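4.2 Percepção e segmentação dos episódios

O módulo de percepção do Tustari recebe as imagens da câmara e o estado das juntas, e devolve para o planejador uma lista de objetos com pose estimada e um valor de confiança. Na primeira versão, descrita por Horrocks e Dobson no relatório interno do projeto, o detector trabalhava sobre cada imagem de maneira independente. Isto produzia trocas de identidade quando o braço passava na frente de um objeto, e o planejador recebia metas que mudavam de lugar sem motivo físico. Na versão presente, cada objeto conserva um identificador durante todo o episódio, e a associação é feita pela sobreposição das máscaras e pela distância entre centroides.

O ambiente de cozinha foi escolhido por causa da variedade de superfícies. Na Figura 3, por exemplo, a tábua de bambu tem grande área e pouca textura contrastante, o recipiente transparente com cereais mistura o conteúdo com a parede do objeto, e a colher de pau apoiada dentro da panela preta deve ser tratada como instância separada da panela.

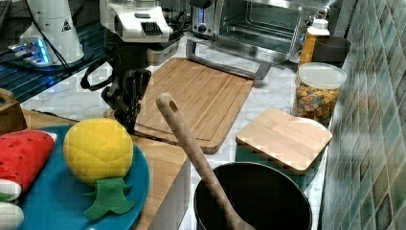
Figura 3. Bancada de cozinha com a garra acima da tábua de corte.

Para os objetos transparentes, a profundidade medida é pouco confiável. Nestes casos o sistema ignora os pontos no interior da máscara e ajusta um cilindro somente a partir do contorno. O método falha com formas não axiais, e deixamos este problema para trabalho futuro. O par formado por um recipiente e a sua tampa é anotado como dois objetos ligados por uma relação de apoio, mesmo quando a tampa está desalinhada, como acontece com o recipiente quadrado da mesma figura.

Foram gravados 1.962 episódios, dos quais 1.895 passaram no filtro de consistência temporal. O filtro rejeita um episódio quando a pose de um objeto não tocado varia acima do limiar entre duas imagens consecutivas. Os episódios rejeitados não foram usados no treino. Um subconjunto de 200 episódios foi revisado manualmente por Ugwu e Hebden, de modo independente, e as divergências foram resolvidas em discussão conjunta. A maior parte delas dizia respeito ao instante de início da preensão, que o nosso protocolo define pelo comando de fecho dos dedos e não pelo contato. A interface de anotação, chamada Cozma, mostra os dois sinais na mesma linha de tempo.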